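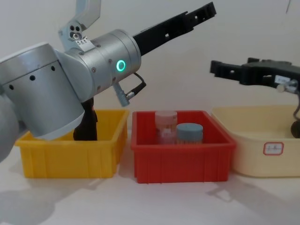 March, cask trials, notebook 4

7.15am

In early, heating not on. Cellar end of the unit fine, bench end like a fridge. Three casks of the pale on stillage, all from the same brew, all racked the same afternoon. Only difference is finings. Cask A our normal dose, B half dose, C none at all. Same idea as the Dastley wanted for their back bar, they keep asking for something they can put on unfined and call hazy on the pump clip. Not sure their regulars want it but it's their pub.

Vented A and B with soft pegs. A lively, had a towel ready and needed it. B hissed a bit and settled. C hardly moved, which I don't like. Either the peg hole was weeping overnight or the priming got missed. Check racking sheet. (Checked. Sheet says primed, my initials, so who knows.)

Forough Bakhtiari coming over at lunch to taste. Get glasses clean before then, last time they had a film on and we argued for an hour over head retention that was really washing up liquid.

9.40am

Taps. New ones from Plaltex, plastic, cheaper than the brass. Knocked one into cask A with the mallet, two hits, went in straight. Second one into B took four hits and dripped at the keystone. Tightened, still dripping. Swapped for an old brass tap and it stopped at once. Marked the bad one with tape and put it back in its bag, want to ask for a replacement. Don't bin it please.

Handpump: stripped and rinsed. Piston seal looks tired, should be good for the trial but order two more. Line cleaner soaked through for 30 minutes then flushed until the water ran with no smell. Remember to do the sparkler seperately, it goes missing in the bucket.

10.30

First look at A. Pulled off a pint and threw it, then took a half. Bright already, faster than I expected. Nose is orange peel and a bit of bread. Thin on carbonation, wants longer with the hard peg in. B cloudy at the top of the glass and worse at the bottom. C looks like soup. Tastes fine tho.

Cellar thermometer disagrees with the probe again. Going with the probe. Somebody has moved the thermometer nearer the door, it wants to be on the back wall at stillage height or it reads the corridor.

1.20pm

Forough here. Blind tasting, I poured behind the shelving and she got numbered glasses. She put C first, A second, B last. Said B was "neither one thing nor the other", which is fair. On C she liked the body but said she'd send it back if she hadn't been warned. Same beer she put first! Told her so. Her answer was that people drink with their eyes in a pub and with their mouths in a shed.

She also thinks the Tejada hops are a waste in this recipe. We're paying extra for them and they get buried under the malt. Suggested going back to Privska for the late addition and keeping Tejada for the dry hop only. Worth a small batch. I'd like to keep the bitterness where it is so recalculate before anybody weighs anything out.

Brew numbering, before I forget: this one is 134 on the board and on the casks. The fermenter log has it as 133. Log is wrong, corrected in pen.

3.05pm

Phone call with the Dastley. They've got a pub walk coming through, 23 people, all arriving together, all wanting halves. Landlord would rather have A. He says a crowd like that will hold every glass up to the window and he hasn't the staff to explain haze to each of them. So A on for the walk, C as a guest later in the week if it's still going, and a sign on the pump.

They've had beer mats done for it too, 2,000 of them, with the old logo on. Not our problem but I did wince.

4.50pm

Hard pegs in all three. B tilted early by mistake, I knocked the wedge with my foot sweeping up. Probably stirred the lot, so ignore tomorrows reading on B, or take it and put a line through it.

To do
- piston seals x2
- complain to Plaltex re tap
- small batch sheet, Privska late, Tejada dry
- work out what happened to the priming on C
- thermometer back on wall
- more pegs, both kinds, we are down to the chewed ones
- ask the Dastley for our empties, they still have the ones from the winter porter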